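Household Operations: Course Handout 4
Dish Care and the Drying Area

Reading time: 4 min

Purpose of the unit

This handout accompanies the practical session on dish care at the Policarpio training kitchen. Students are expected to have read it before the session and to bring it with them.

1. Order of work

Scrape all plates before running water. Wash glassware first, then flatware, then plates and bowls, and leave greasy pans until last. Change the water when it becomes cloudy. Rinse each item under running water and place it in the rack with its open side down.

2. Loading the rack

Plates stand on edge between the rods and should not touch one another. Heavy items go in before light ones. Knives are dried by hand and returned to the block at once. Items left in the rack overnight will be marked as unfinished work.

3. Care of sponges

A sponge kept at the bottom of the sink stays wet and soon develops an odor. After use, rinse it until the water runs clear, press it firmly, and set it where air can reach both faces. Replace any sponge that smells after rinsing. Sponges used on floors or drains are stored separately. 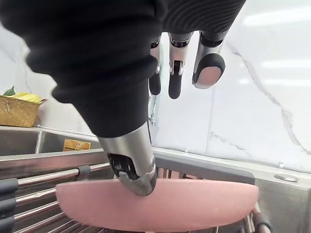 Topic: Sponges and Racks

A pink oval sponge lies flat on the chrome rods of the dish drying rack. In the written exercise, compare this position with storage in a closed dish, and state which one you would choose for a shared kitchen.

Written exercises are submitted to the Jala course office and count for 8 points.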